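The Crumbs Come With It
A bread table needs a bag, a board, a pair of tongs and a cloth you don't mind shaking out

Oct 26, 2018

My great-aunt, who is 94 and still buys her own loaf, has a way of bringing bread home that I have never seen improved upon. The bag goes down on the table standing up, the board goes down next to it, and nothing whatever is unpacked until the kettle is on. Only then does she go in with the tongs, which hang on a nail by the bread bin, and lift things out one at a time as though she were serving in a shop. As children we thought this was terribly grand. My mother, who married into the family, thought it was a fuss, and put our bread on the table in its wrapper.

I had half forgotten all this until I spent a morning in April with Vega Sepúlveda, who ran the counter at the Cundo bakery for years before she gave up the early starts and began selling tableware from the front room of her house. She calls the business Covetti, after a biscuit her mother made, and people come to her for bread boards mostly, though they tend to leave with something else as well. I left with a butter dish I did not need and have used every day.

Vega has strong views on tongs. She likes them long enough to reach the bottom of a tall paper bag without getting your cuff in it, and soft at the tips, so that a flaky thing stays in one piece on its way to the board. Silicone tips are her favourite for pastry. Bare metal she keeps for toast and for fishing things out of the oven. "You pinch a croissant the way you'd pinch a baby's cheek," she told me, and then showed me on a day-old one, which shed most of its outside on the cloth anyway.

Which brings us to crumbs. There is a certain sort of tidy household where a plate is slid under every slice, and I admire it from a distance. At Vega's the crumbs are allowed to fall until everyone has finished, and then she sweeps the lot towards the edge with the side of her hand and into an empty bag. She says a printed top is kinder than a plain one for this, because a scattering of flakes gets lost among the flowers, and I must say I have found the same. White on white is hardly noticed until you lean your elbow in it.

She is fond of pale prints in general. The dark ones, she says, make a table look smaller and the bread look tired. Hers come from a little firm called Tanasarn, and the oilcloth on my own kitchen table, which I bought off the roll at the Rirkier market for 37 pounds (more than I meant to spend — the stallholder was very persuasive), is a sprigged thing in washed-out green that my husband calls the hospital curtain. It wipes down beautifully. Knives do mark it, so the board stays.

And then there is the matter of play food. Where there are small people in the house the bread table becomes a shop sooner or later, and the grown-ups may as well give in. Vega keeps a tray just for that, so that the pretend fruit has somewhere to live and doesn't roll in among the real rolls. Her two nieces run the stall very strictly. I was charged for a melon I hadn't asked for, and then told off for not having brought my own bag.

Pale prints, blue brick-patterned walls and a good few crumbs: toy fruit with its blue tray in the first picture, tongs over the board and a paper bag in the second.

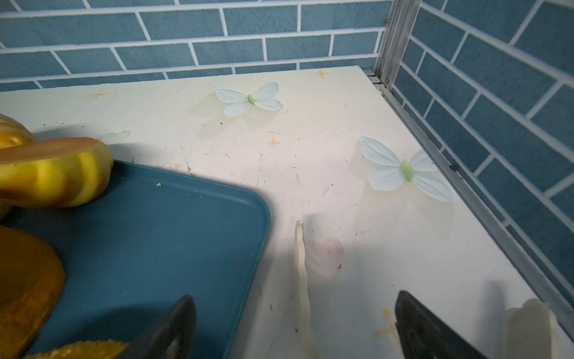
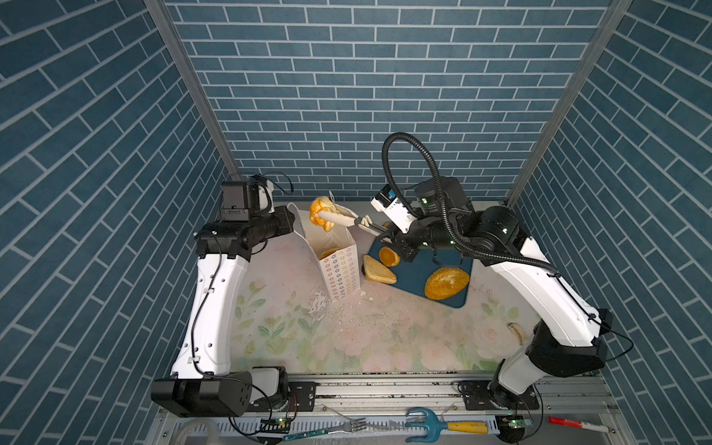
Setting out your own

Start with the board and put it where your serving hand falls naturally, then stand the bag beside it with the top folded down a turn or two, so the mouth stays open. A tall bag that wants to topple can be propped against the bread bin.

Tongs should be washed straight after anything sticky. Iced buns are the worst, and I have lost a good pair to dried icing in the hinge.

If there is to be a shop, give it a tray with a rim. Slices of pretend fruit are easier for little hands to lift than whole ones, and they sit flatter, too. Ours has lately started taking buttons as payment.

For the cloth, shake it outdoors if you have an outdoors, then wipe it with warm water and a drop of washing-up liquid. Stuck flakes of pastry will come up with a damp flannel left on them while you drink the last of the tea.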